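Chapter 6
Setting a Place: Trays, Tableware and the Table Beneath Them

In this chapter you will
learn the names and jobs of the basic pieces in a single place setting
compare a setting laid on a table with one carried on a tray
look at how the color and shape of tableware affect the person using it
plan and lay a tray meal for someone else

Words to know: cover, flatware, rim, well, tray service, butcher block

Think back to the last meal you really enjoyed. Chances are you remember the food first, and maybe the company. But something was under that food and something was in your hand, and somebody had to put those things where you could reach them. That is what this chapter is all about, and I think it is one of the most satisfying skills in the whole course (you can get better at it in a single afternoon!).

We begin with the surface. A table can be covered with a cloth, dressed with a mat, or left bare. Bare wood is a lovely background for a simple meal, and butcher block, which is built up from many strips of wood joined side by side, has so much going on in its grain that it hardly needs anything else. Pale strips sit next to honey-colored ones, small knots turn up where you least expect them, and a single bright tray set down on top looks wonderful.
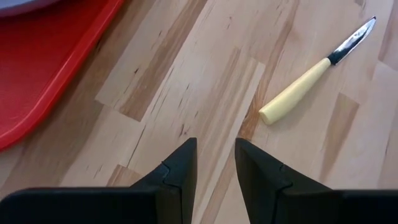 Wood does ask for a little care. Wipe up spills as soon as you notice them, dry the surface with a soft cloth, and keep hot pans on a trivet. In the kitchen lab at Prurkeck we rub our tables with food-safe oil every September, and the students who get that job nearly always end up fond of it.

Next comes the cover. In table service, a cover is everything one person needs for one meal: plate, cup, flatware and napkin, plus the space they take up. A family supper and a wedding dinner both start from the same idea. For most everyday meals the fork goes to the left of the plate, with the knife to the right and the spoon outside the knife. The napkin goes to the left or on the plate, and the cup stands above the knife. Try it both ways round if you are left-handed and see which you prefer - a setting is there to be used.

Before anything goes into its final position, many people like to bring all the pieces to the table and spread them out. I do this myself. With the plate on its tray and the knife, fork and spoon lying loose on the wood, you can check for a missing piece and see how the colors get along. They don't have to match! A turquoise handle beside a yellow one can look very cheerful next to a red tray, and a folded beige napkin calms the whole group down. 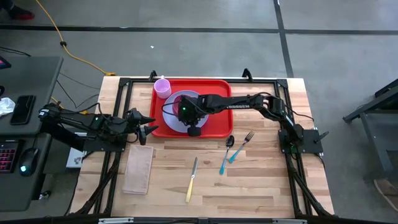
Flora Haldane
Instructor in Foods and Table Service, Prurkeck

Trays deserve more attention than they usually get. A raised edge keeps a plate from sliding off when you turn a corner, and a strong color makes it easy to see where the tray stops and the table starts. That can be a real help to small children and to anyone whose eyesight is weak. My colleague Sepehr Tabrizi spent 3 months watching lunches at the Bremonlow day center, and his notes, which we will read in Section 6.2, are full of useful details about cups. A cup with a handle is often easier to manage than one without. Put it toward the back of the tray, out of the way of sleeves.

The plate has its own vocabulary. The rim is the border around the outside, and the well is the flatter middle part where the food sits. A white plate with a softly colored rim gives you a clean background for the food and a gentle outline around it, and I find that even buttered toast looks better for it.

Warm-up activity
Work with a partner. Choose a tray, a plate, a cup, a napkin and one each of knife, fork and spoon. Lay everything out on a bare table first. Then set the tray for a person eating alone, carry it across the room and put it down. Did anything slide? Trade places and try a different arrangement. Sketch the one you liked better in your notebook and label each piece. Keep the sketch, as you will need it for the project on page 244.

6.1 Choosing a Tray

Start with the size of the plate. It should sit flat inside the raised edge, with room left over for a cup.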